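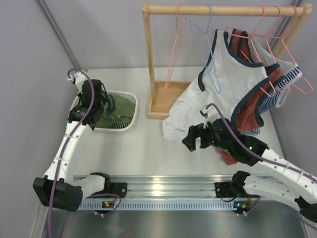 Section 4. Drying and Airing Garments Indoors

This section applies to the Vallus ventilated drying cabinet, model 2633, when used together with a freestanding rack. Read Section 3 (Electrical Connection) before proceeding.

4.1 Choosing a location

1. Place the cabinet on a level floor. Adjust the four feet until the door stays open at any angle without swinging.

2. Leave a gap of 4 inches between the rear panel and the wall. Do not push the exhaust hose flat against the wall.

3. Keep any freestanding rack clear of the door and the air outlet. Garments must not touch the outlet grille.

CAUTION: Do not operate the cabinet in a room where paint, solvent or fuel is stored.

4.2 Preparing the load

1. Spin all items in the washing machine before hanging. The cabinet is not designed for dripping garments. Water on the cabinet floor will trigger the drain warning (code 17).

2. Check the care label. Wool, silk and items with glued trim should be dried on the Low setting only.

3. Hang each garment on its own hanger. Insert the hanger from the hem of knitted tops so that the neckline is not stretched.
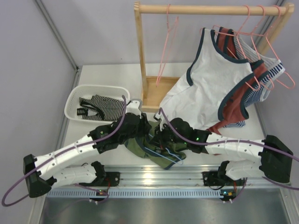
4. Close the top button of shirts and blouses. Straighten collars and cuffs by hand.

5. Space the hangers evenly along the rod. Air must be able to pass between garments. The rod supplied with the cabinet carries a maximum of 19 pounds.

NOTE: Replacement rods and hooks are available from Kongkaew service centers. Rods from the earlier Giltomine series are shorter and must not be fitted.

4.3 Starting a program

1. Close the door until the latch clicks.

2. Turn the selector to Low, Normal or Heavy.

3. Press Start. The display shows the remaining time, which may change during the first minutes while the humidity sensor takes its reading.

4. To add a garment, press Pause and wait for the fan to stop before opening the door.

WARNING: The heater guard behind the lower grille becomes hot in use. Keep children away from the open cabinet.

4.4 After drying

1. Leave garments on their hangers until cool. Folding warm fabric sets creases.

2. Remove the lint screen and brush it clean after every program. Wash it in plain water once a month and allow it to dry fully before refitting.

3. Wipe the door seal with a damp cloth. Do not use bleach.

If the display shows a code not listed in Section 7, disconnect the cabinet from the power supply and contact Brovov Customer Service.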